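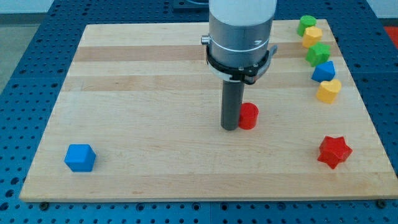

Boards and Blocks

Gallery, page updated 16/10/2025

The wooden boards and colored blocks on this page belong to the Arkent collection of simple shapes. Keyvan Hosseinzadeh started it with one board and a box of odd blocks, and it now has 512 pieces. Most are small enough to hold in one hand. The captions are short and cover what people usually ask when they write in: how a piece is used, how it is stored and what to watch out for.

Eight blocks, one board
Small shapes spread out on a pale board made of glued strips. One strip toward the back is darker, closer to amber, and it makes this board easy to pick out of the stack.

The red cylinder
Short, with a flat top, so it can stand upright in the middle of a layout. Cylinders go back in the box standing up.

The blue cube
The edges are slightly rounded. Cubes are the most requested shape in the collection and the first ones we run out of when a set goes out on loan.

The red star
Five points, and thick for its size. It lies flat. Stars take up more room in a box than you would expect and are packed last, on top of everything else.

Board surface
Smooth, with a few faint marks and small scuffs. We leave marks like these alone. A board gets sanded only when a scratch can be felt with a fingernail, and afterward it gets one thin coat of oil and a full day on the drying rack.

Strip boards in general
A board glued up from strips stays flatter than a single wide plank, at least in our storeroom, where the air gets dry once the heating comes on in November. The Jafarzadeh boards were single planks. Two of them cupped and are now used as shelves.

The Skatness loan
Board number 61 and its blocks went to Skatness for the spring and came back with every piece in the box. Borrowers get a paper outline of each shape to check against when they pack up – please send it back with the set.

Color groups
Blocks are filed by color first and shape second. We tried it the other way and it took longer to find anything. A piece with worn color stays in its group until it can't be told apart from the next one.

Estetti boxes
The shallow gray boxes with the sliding lids. Each holds one layer of blocks with a felt sheet underneath. The older deep boxes are being phased out, and anyone with shelf space is welcome to them.

Cleaning
Blocks are wiped with a damp cloth and dried by hand. Boards are brushed along the grain and never soaked. The sticky residue from old labels comes off with a little cooking oil – test a corner first.

Loans and catalog numbers
To borrow a set, write to Keyvan with the board number and the dates. If you only want to know about one block, its catalog number is enough. Sets are returned in the box they came in.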